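How Do You Teach a Robot to Tidy Up?

You can't just tell a robot "put the ball away." It doesn't know what away is! Or ball. So people show it instead.

One way — grab the robot's arm and move it yourself, like helping a little kid hold a crayon. The robot remembers how each joint bent. Slow, but it works.

Another way is remote control. A person wears special gloves and a headset. Move your hand, the robot moves its hand. Close your fingers, its fingers close. This is called teleoperation (say it: TELL-ee-op-er-AY-shun). Big word, means "working from far away."

At the Prarnura robot club we started on a computer. The robot in our practice world, Trolura, isn't real metal. Drop something? Press reset. Nothing breaks, no one has to crawl under a table.
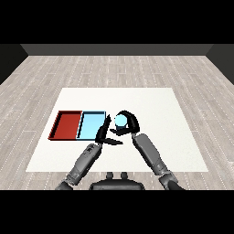 Robot's-eye view in the practice world. One hand has the ball. Red tray and blue tray on the left.

The job is sorting. Blue ball goes in the blue tray, red ball goes in the red tray. Easy for you. For a robot, every bit is hard — where to reach, how far to curl the fingers, when to let go.

And one try is not enough. We did 700 tries! Ten minutes driving, then swap, becuase your arms get tired. The ball starts in a diffrent spot each time. If it was always in the same place the robot would only learn that one place.

Then the computer looks at all the tries and hunts for patterns. After that the robot gets a go by itself, no gloves.

Try it at home: close your eyes and have a friend move your hand to pick up a sock. Do it 20 times. Now do it alone, eyes still shut. Did you get the sock?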